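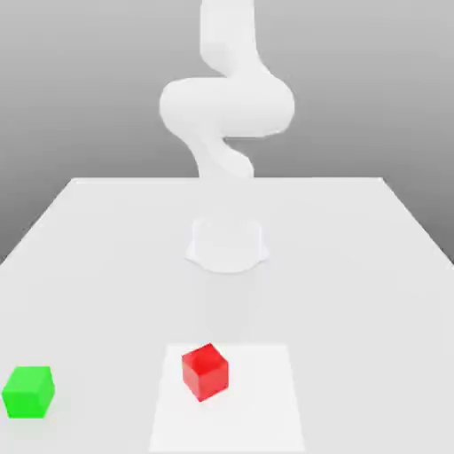

Gerenderte Szene, grauer Hintergrund

Grindari – Wortliste Küche und Haushalt

Die Liste enthält 1.455 deutsche Substantive mit Artikel, Plural und Silbentrennung. Bei 197 Einträgen steht eine regionale Variante dabei, meist aus Österreich.

Dateien
woerter.csv (UTF-8, Trennzeichen Semikolon)
varianten.csv

Stand: 12. Juni 2021. Die Pluralformen hat Anoma Gamage geprüft, die Varianten Magdy Lamrani. Komposita mit Bindestrich fehlen noch.

Korrekturen bitte als Issue mit Zeilennummer.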